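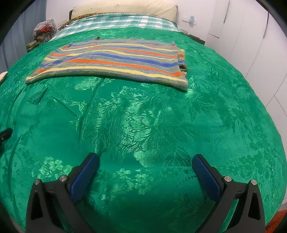 *Striped sweater on the green bedspread, September.*

Up before the alarm. Rain again. Coffee, half a banana, then straight into the letter from the water company, which I have now read 3 times and still can't make sense of. They want $654. For what. We were gone most of the summer! Put it back in the drawer under the takeout menus. Will call at lunch. (Did not call at lunch.)

Bus to Cluvside was packed. Stood the whole way with somebody's umbrella dripping in my shoe. Thinking about the move the entire ride. Irkum is cheaper, fine, and the kitchen there has a window, but it's two buses to work and no bakery. Jevgate has the bakery and the damp. Made a list on the back of a receipt, for and against, lost the receipt by the time I got off.

Work was work. Printer jam. Long meeting on the new schedule, 12 of us in a room with one small fan, and at the end of it the schedule is the same except lunch is later. Ate my sandwich at my desk at eleven because I knew I wouldn't last.

Called Mom from the stairwell. She's for Irkum. She was for Jevgate last week. Her knee is better, she walked to the post office and back, and the neighbor's dog got out and ate her parsley. She wants to know if I'm eating. Told her yes, soup. Which was a lie so then I had to go buy soup.

Stopped at Sosa on the way home. Lentil, the big one, plus bread, plus a lemon cake I did not need. The girl at the counter gave me the end piece free. Best thing that happened all day and I ate it walking.

Home by six. Meant to pack books. Packed one shelf, then sat on the floor reading an old travel guide for an hour with my coat still on. Prices in there are so low it made me sad. Found a train ticket in it from that trip to the coast, the one where it blew so hard we couldn't open the car door. Kept the ticket. Kept the guide too, so thats no books packed really.

Landlord texted at seven. Viewing in Irkum moved to the morning, so I have to ask to come in late, and I hate asking. Wrote the message 2 times, deleted it, sent a third one with a typo in it. She said fine. One word. All that worry for one word.

Soup was good. Too much cumin but good. Cake after. Then more cake.

Things I keep going around on: is the rent saved worth the extra hour a day. Would I even use the window. What if the people upstairs have kids who jump. Do I like it here or am I just used to it. Couldn't answer any of it so I cleaned the stove insted.

Tomorrow: viewing, water company (CALL THEM), boxes from the store behind the station, stamps, something green for dinner. Ask about the heating and look inside the closets this time.

Rain still going. Bed now, it's past eleven and I can't find my other sock.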